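11/06/2023

Bathroom set, first proper afternoon on it. Writing this up while I still remember which bits annoyed me.

So the Savolainen list is finally down to things that live around a sink, and I've been putting them out on the square table to see how they behave as a group. I know, I know, we said we'd finish the kitchen drawer stuff before opening another box, but the kitchen drawer stuff is boring me to tears and the bathroom box was sitting right there. The Groswood table is good for this. Pale top, not shiny, and small things show up on it nicely. Corners are marked with dark tape as before. Please don't peel it off, whoever tidies next! I spent ages in May getting the table back to the same spot after the carpet people had been through and I am not doing that again.

Started with the holder. I wanted the clear one and not the white ceramic cup, mostly for selfish reasons: the cup is heavy, it chips if you look at it wrong, and once something is inside it you can't tell how it's sitting. The clear one has the upright back and the little slots in the base, so there is a right place and a wrong place for things, and you can tell which one you've got from across the room. Downside is that it weighs nothing. Put anything long in it and lean it a bit too far and the whole thing wants to go for a walk. I tried it near the front edge first and kept bumping it with my sleeve, so it moved to the back of the table, center or thereabouts, and I rolled my sleeves up. Much better. It can stay there.

Then the toothpaste. I had toothpaste down as the easy one and it has eaten most of my day. A full tube and a half-used tube are really two different objects! The full one is basically a fat stick, it keeps its shape and you can pick it up anywhere you like. The half-used one folds in the middle, and then the cap end swings down and the crimped end goes up and you're chasing it around.
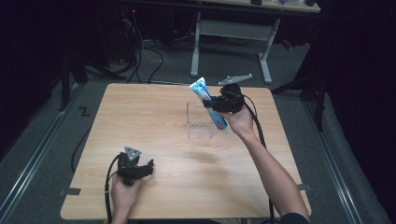

What I've settled on for now is picking it up by the body, a bit nearer the crimp than feels natural, and letting the cap hang low on the way over. The cap is the heavy end and it's going to end up pointing down whether I approve or not, so I may as well plan for it. Coming in from the right and going high over the table is slower but it clears the holder. Coming in low, I clipped the back panel twice and had to go and fetch it back both times (see above re: weighs nothing).

Standing it up in the holder is another story. Cap down works if the cap is one of the wide flat ones. With a narrow cap it sits in the slot crooked and then thinks about it for a second and falls over. Crimp down looks silly and nobody stores toothpaste like that, or at least I hope not, but it fits the slot better than I expected. I'd like to hear opinions. My own tube at home lies flat on the edge of the sink in a puddle so I'm not much of an authority.

Note on squeezing: don't. I pressed too hard on the older tube with the cap not quite shut and got a stripe of mint on my wrist and on the table. Wiped it with a damp cloth, then a dry one. The wood looks fine, no mark, but it was sticky for longer than you'd think and everything I put down afterward smelled like a dentist. Check caps before starting. I've written CHECK CAPS on the lid of the box in big letters, mainly for me.

Supplies. The Nolosance order came, 12 tubes in one carton, and I've put it on the shelf with the soap dishes. They're all full ones, obviously, so if we want the squashed kind somebody has to squash them. I'm thinking we empty a few into a jar, to different amounts, and write the level on the crimp in marker. Weighing would be the proper way to do it but the small scale only goes up to 200 g and the numbers jump around under the air vent. Could borrow the good one. The carton number is 766 if anyone needs to reorder, it's on the side and the label is already coming loose, so I'm putting it down here too.

Toothbrushes I barely got to. Two minutes with them at the end and my first impression is that they roll. The ones with the fat rubbery handle stay put, the skinny travel ones go straight off the edge and onto the carpet, and gray carpet is a terrible place to lose a bristle cap. Maybe a lip along one side of the table? Or just don't use the travel ones. I vote for that.

The Tudotent bag (the zip-up wash bag, the one with the stiff hook) is still in its wrapper. I want to see whether it stands open by itself before I get my hopes up, as the last bag we tried flopped shut every single time and I said some things.

To do next:
Toothbrushes, fat handles first
Ask about the good scale
Something tacky under the holder so it stays where I put it — a dab of putty maybe, or a bit of that shelf liner from the drawer
Decide cap down or crimp down and then stick to it
Open the wash bag
More cloths, the blue ones are all in the wash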